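Hand-held gripper rules for home sessions - what do you make people follow?

Posted in: Workshop > Data collection > Good practice

lurnholm_lass
I'm rewriting the house rules for people who record chores at home with the two-handed grippers, and I'd like to see what other groups do before I commit to anything. Our current sheet is 33 rules long. It was written by Haf Probert when there were four of us, and it has grown every time something went wrong. New people read the first page and wing the rest.

The ones I'm sure I'm keeping: fingers only touch things through the pads, no bare-hand fixing while recording, and no closing on anything sharp or full of liquid. Where I'm stuck is trash and packaging. Do you let people tear, squash and crumple, or is it whole objects only?

stalus_mike
Whole objects only for us. Once a box is torn it's a different object every second and the labels turn into a mess. We went back through 219 clips in July and the ones with ripped cardboard took forever to agree on. One person wrote "box", one wrote "box piece", one wrote "trash".

pangolin_pete
Gotta disagree with Mike. Real bedrooms have torn packets in them! If your rules only allow nice clean boxes, you get a robot that can tidy a store display and nothing else. Fix the label guide, don't ban the cardboard.

stalus_mike
Sure, in theory. Who's writing the label guide though? It won't be you, Pete, I've seen your handwriting.

brerau_dee
We're somewhere in the middle at Brerau. Packaging is fine if it's empty and dry, and you have to say out loud at the start what you're going to do with it ("snack wrappers into the bag"). If the plan changes, you stop and start a new clip. That one rule saved us more arguments than anything else on the sheet.

Also, sleeves. Tight cuffs or pushed up above the wrist. A floppy sleeve gets between the linkage bars and you don't notice until you squeeze.

lurnholm_lass
Ooh, I like the say-it-out-loud thing, stealing that. On sleeves, do you allow gloves? Ours are allowed if they're snug and you can still let go of the handle fast. Seren Skyrme wanted them banned outright and we had a whole evening about it.

brerau_dee
Snug knit is OK here. No work gloves, no loose fingertips.

pangolin_pete
Gloves yes, rings no. And can we please have a rule about soft stuff? Blankets, plush, robes, anything fluffy. Fuzz in the pivots is the number one reason our grippers come back stiff. I clean three of them a week.

quietcorner
Lurker here, I do sessions at home in the evenings. Please don't ban soft surfaces, half my apartment is a fleece blanket. My own habit is to come at the object from above, keep the jaws open until the pads are past the fabric, and only close when I can see both tips. I shut the curtains too, so the light stays the same the whole way through. Packaging-wise I'm with Pete. These are the kind of grabs I mean: 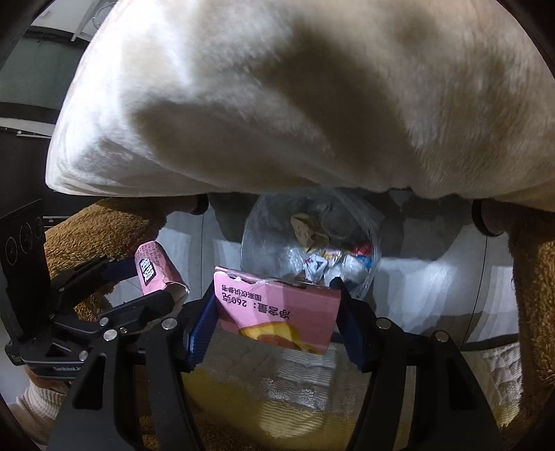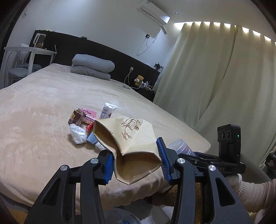
I'd also add a rule about squeezing. I was told to close until it stops moving, and that's way too much for paper. Close until it lifts, then leave it alone. If it slips you try again, and the slip stays in the clip.

stalus_mike
The slip stays in? We cut those.

quietcorner
Why would you cut them? Picking it up again is the useful part.

stalus_mike
Because the person watching has to decide if it's one attempt or two. But OK, I can see it for paper. I'd still want a limit. Three tries and then you move on.

brerau_dee
Three tries is our limit too. After that people get annoyed and start stabbing at it.

lurnholm_lass
OK, draft so far, shout if you hate it:

Empty, dry packaging allowed, torn or whole.
Say the task before you start. New task, new clip.
Snug cuffs, snug gloves if you want them, no rings.
On soft surfaces, see both tips before closing.
Close until it lifts.
Slips stay in, three tries max.
Check the pivots for fuzz when you finish.

Mike, would you sign off on the first line if we put "box piece" and "wrapper piece" in the label guide as proper names?

stalus_mike
If somebody else writes the guide, yes. And I want "torn" as a checkbox, separate from the name.

pangolin_pete
I'll write it. Typed, before you start.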